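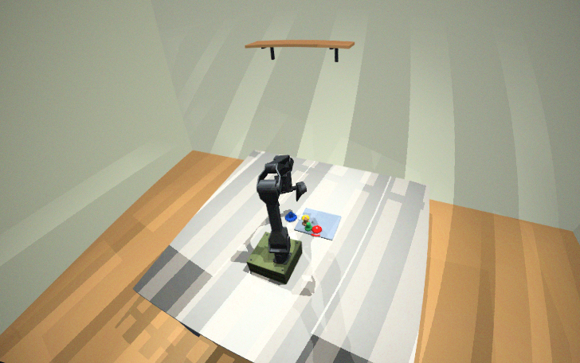 How much arm can you build in a shared workshop for 300 dollars? Enough to pick up small plastic parts and put them down again, as long as you're patient with the elbow.

I got my proof at the Brarnbridge workshop open day on May 6, 2018, which I nearly skipped (two buses, and drizzle the whole way). So glad I went! The front room was all looms and bike repair, but I headed straight for the back, where Tarek Metwally had the arm he calls Juvum clamped to a bench with its cover off and wires everywhere.

He let me try the simulator first, on an old laptop. You drag the joints around with sliders, the simulated arm follows, and when you like a move you save it and send it to the real thing. I crashed the virtual gripper into the virtual table more than once and Tarek just laughed and hit reset. On the bench that would be a new gear, he said, and he showed me a jar of stripped ones.

The real Juvum is slower and a lot noisier. The elbow servo is a Zanetti, bought used, and it buzzes when it holds still. He has rewritten the move routine since October and it still overshoots a bit on the way down. I watched it pick up a bottle cap, lose it, and pick it up again, and the kid next to me cheered both times.

I came home with a Wuten starter board from the swap table and a parts list scribbled on the back of a flyer. The workshop is open to visitors on Sunday afternoons, and you ring the side bell because the front one is broken.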